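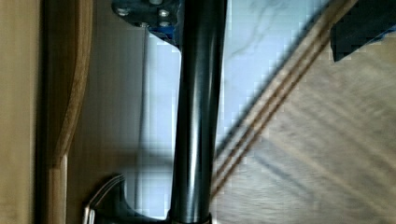
Le thé sera servi à quinze heures, si tout va bien

Chez Wedico, le samedi 22 septembre 2018, la journée portes ouvertes commence par un formulaire. On y promet de ne pas tendre la main vers la machine, de ne pas lui donner à manger et de tenir les enfants. Je signe les trois clauses et reçois un badge au nom de Pettigrew, visiteur qui, me dit-on à l'accueil, ne viendra plus.

La société occupe le fond d'une ancienne imprimerie d'Illville. Elle travaille depuis le mois de mars sur Tridum, un programme censé apprendre aux bras robotisés à se débrouiller dans une cuisine qui n'a pas été rangée pour eux. La nuance compte. En usine, chaque pièce attend à sa place, au millimètre. Dans une cuisine, il y a les gens.

— Au début on rangeait tout avant de lancer un essai, raconte Jocelyn Tagle, qui dirige le projet. Les résultats étaient superbes. Ensuite quelqu'un a déplacé le sucre.

Nous sommes neuf derrière le ruban, à parler bas, comme à la maternité. Remedies Lumanlan, pardon, Remedios (elle m'a corrigé deux fois), tape une ligne sur son clavier. Le bras se réveille, hésite, s'incline vers le plan de travail avec la gravité d'un maître d'hôtel qui aurait perdu ses lunettes. Un petit garçon demande s'il est fâché.

L'exercice du jour concerne les sachets de thé. Le sachet est mince, souple, il glisse contre son voisin et se plie dès qu'on le pince : un adversaire redoutable. Ronaldo Malabanan, chargé de la préhension, en parle comme d'autres parlent de l'administration fiscale.

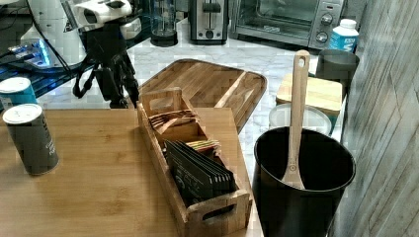
Sachets, boîtes et spatule : le terrain d'exercice du bras, dans la cuisine d'essai de Wedico.

L'équipe a enregistré 255 essais avant d'ouvrir ses portes. Combien de réussis ? Malabanan regarde le ruban, puis moi, puis mon badge. « Vous êtes de chez qui, déjà ? »

Vient le moment des questions. Une dame veut savoir si l'engin fait aussi les vitres. Son mari calcule à voix haute le temps qu'il lui faut, à lui, pour prendre un sachet : il arrive à une seconde et paraît très fier. Tagle répond avec patience que la vitesse viendra plus tard, qu'on cherche d'abord la régularité. Le mari hoche la tête. On sent qu'il reparlera de sa seconde au dîner.

Je demande si j'aurai du thé. La bouilloire, m'explique-t-on, relève d'une autre phase du projet. Il y a en revanche une machine à café dans le couloir, elle prend les pièces, et Remedios me prévient qu'il faut taper deux fois sur le côté.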